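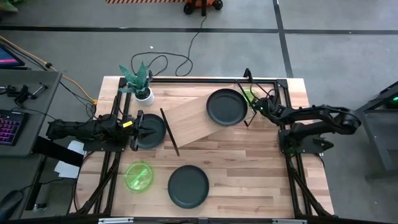

Lidside (TV series)

Lidside is a live-action fantasy drama for television, adapted from the long-running comic of the same name by Booker Oyelaran. It ran for three seasons of 14 episodes each and is set in Gremau, a harbor city built under an enormous stone lid that opens for a few hours each June. The show mixes a slow family mystery with street-level adventure, and it is especially loved for its opening theme, its hand-built sets and a cast of side characters who often walk away with whole episodes.

Premise

Gremau has lived under the lid for longer than its records go back. People on the upper terraces, called Lidsiders, can touch the stone from their rooftops and make their living scraping it for salt. People on the harbor floor buy the salt, light the lamps and mostly pretend the lid is sky. The story begins when Katitz, a teenage lamp runner, finds a door in the stone on a night when it should be solid, with her own family's mark cut into the hinge.

From there the first season follows her climb up through the terraces, one level every couple of episodes. Each terrace has its own slang, food and rules about noise, and the writers have great fun with all of it. The Bell Terrace episodes, played almost without spoken dialogue because talking is banned until the evening bell, are a wonderful piece of television and a common starting point for new viewers.

Characters

Katitz is stubborn, quick and a terrible liar, and much of the comedy comes from her needing to lie constantly. In the comic she is already a grown woman when she finds the door. The series makes her younger and gives her an aunt, which changes the tone of the early chapters a good deal.

Chamoun is a disgraced surveyor who claims to have measured the whole lid on foot. He enters as a villain in the fourth episode, becomes her guide by the ninth, and spends the second season as something in between. His maps are wrong in ways that matter later - sharp-eyed viewers can catch the errors long before Katitz does.

The Salt Warden has no other name in either version. She is the closest thing the first season has to a main enemy, and her duet with Chamoun in the season two finale is still the most requested number at fan screenings.

Differences from the comic

The comic ran as a daily strip for 3,553 installments, and only the opening stretch was ever going to fit on screen. Season one stays close to the source. Season two drops the river war completely and moves its best scenes indoors, to the Warden's house. Season three is mostly new material, written with Oyelaran's notes, and reaches an ending the comic doesn't share.

Fans still argue happily over which is better. Readers of the strip tend to miss the river war and the talking heron. Viewers who came to the show first often find the comic's Chamoun colder than they expected, and its jokes a lot drier.

Music

The opening theme is a fast waltz for accordion and hand drums, with words in an invented terrace dialect. The lyrics change slightly each season to match what Katitz has learned, and the last episode plays the full version for the first time, with every verse in order. It's a thrilling touch, and well worth not skipping the credits for.

The ending theme is much quieter, a lullaby sung by a single voice. It is swapped for plain harbor sounds after any episode in which a major character dies, so longtime fans know to brace themselves when the first gull calls.

Viewing order

The seasons are meant to be watched in broadcast order. The half-hour special "Lamps Out" was made between seasons two and three and fits best there, although it is set before the series begins. It shows the aunt's own climb and gives away the meaning of the hinge mark - so first-time viewers should leave it until season two is finished.

See also

Lidside (comic)
List of Lidside episodes
Terraces of Gremau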